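Kaede Tamura

Our fixed rate ended in February, and a few people asked how I decided what to do next. Writing it out as a thread so I can stop typing it in messages.

Background: we bought in Jendomura with a fixed period of 3 years. The lender is Pavorus. Their letter came with two offers, another fixed term or their standard variable rate.

Our old payment was $2,727 a month. I put that number at the top of a sheet of paper and worked everything else out as a difference from it. Percentages didn't mean much to me until I did that.

The variable rate was lower on day one, by $100 a month. That's the number the letter put in bold.

Then I ran it with rates going up the way the bank's own worksheet suggests you test it. In the worst line of that worksheet we'd be paying $804 a month more than we were used to. We could do it for a while. We couldn't do it for a year.

I also called Kwiatkowski, the broker we used when we bought. They found one other lender, Brisus, with a slightly better fixed rate. The catch was the switching costs: new appraisal, title work, a discharge fee at the old lender.

Ask for the discharge fee in writing. The first person I spoke to at Pavorus left it out and the second one had it.

By my math it would have taken most of the new term to earn back the cost of moving. If your balance is bigger than ours, you may come out differently.

So we stayed put and fixed again. Payment went up a bit. I know what it is until the term ends and I can plan around it.

Things I'd check before signing a new fixed term: how much extra you can pay down each year, what it costs to break early, and whether the rate is held from the day you apply or the day you sign. Ours was held from the day we applied.

A couple of replies asked about splitting the loan, part fixed and part variable. Pavorus does offer it, but there's a second account fee. I didn't look much further than that.

If rates fall, we'll be paying more than the neighbors. I'm okay with that. Last post, locked in until the term is up.
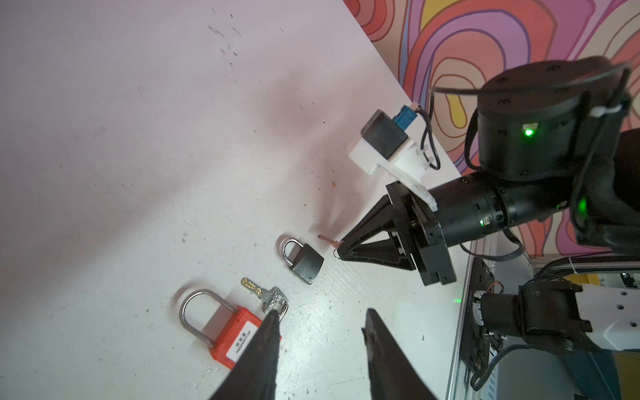 Two padlocks, one small and dark, one orange-red.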